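What We Throw Away at Lunch: A Report on Waste at Rukaswood

Background

When our group first sat down to choose a topic, we very nearly went for school transport, and I am glad we didn't. Lunch waste was something all of us had grumbled about since our first year, and the Bukholm building has two dining rooms that work quite differently, so we had a ready-made comparison on our own doorstep (which saved a great deal of walking in November!).

How we went about it

We handed out 100 short questionnaires and asked people what they had left on their plates, what they had drunk from and what they had wiped their hands on. We also stayed behind for 5 lunchtimes and weighed the bins, a smellier job than we had bargained for. The kitchen at Silora, the smaller dining room, kindly lent us their scales, and we wrote everything down in a notebook that has never quite recovered.

Throwaway or washable?

A good part of our discussion went on everyday things such as cups and cloths. A paper cup is used for a few minutes, while a cloth can go through the wash many times, though washing uses water and power too and we didn't want to pretend otherwise.

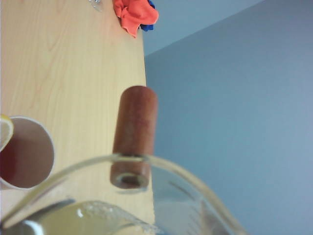
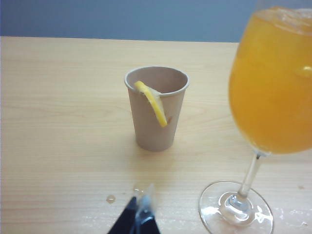

Cloth on a table, and a paper cup on a table.

What we found

Most of the weight in the bins was food, with bread and potatoes well in the lead. The paper things took up a lot of room but weighed very little, so a full bag could look far worse than it was. On the questionnaires, 22 people told us they would bring their own cup if there was somewhere to rinse it, and several added that the portions were simply too big for them.

What we would change

We would like the larger dining room, Bodnár, to offer a smaller plate at the same counter, and to put a rinsing tap near the door. If we did the project again we would start weighing sooner, and we would most certainly bring gloves.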